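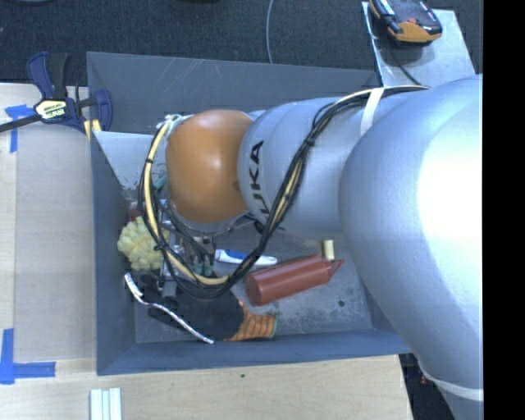
Kedik grasping cell, Flastitthorpe
Start-of-session checks, with comments

1. Bin clamp. Tight. I gave the bin a good push from each side and it stayed put, which is a relief after the trouble we had in June.

2. Tape marks on the table. Both pieces of blue tape are stuck down flat. Please don't peel them up to tidy the corners, however tempting it looks, as we line the bin up by them.

3. Cables on the arm. Passed, with a comment. The loop by the wrist is generous, and I would like whoever is on shift to watch it through 4 slow moves before letting the arm run at full speed.

4. Straps. Both white bands checked by hand and holding.

5. Stop button. Pressed twice, once from each side of the table, and the arm halted both times.

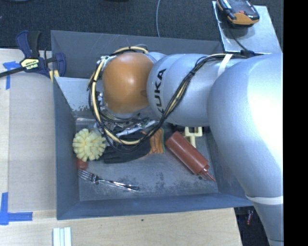

Checked and written up by the cell supervisor, Clollesport team, 1 January 2026

6. Objects in the bin. Mixed shapes, as the Shih plan asks: the knobbly yellow ball, the black glove, the reddish cylinder lying on its side and a fork among them. Do have a look at the fork before you reach in to shuffle things, and keep your own hands out until the arm is parked.

7. Fingers and wiring. No bare wire found. Look again after 126 grasps.

8. Recording. Failed grasps are to be saved along with the good ones, please, every one of them. We need 2,000 in all and the learner wants both sorts.

Outstanding: item 3, to be looked at next session.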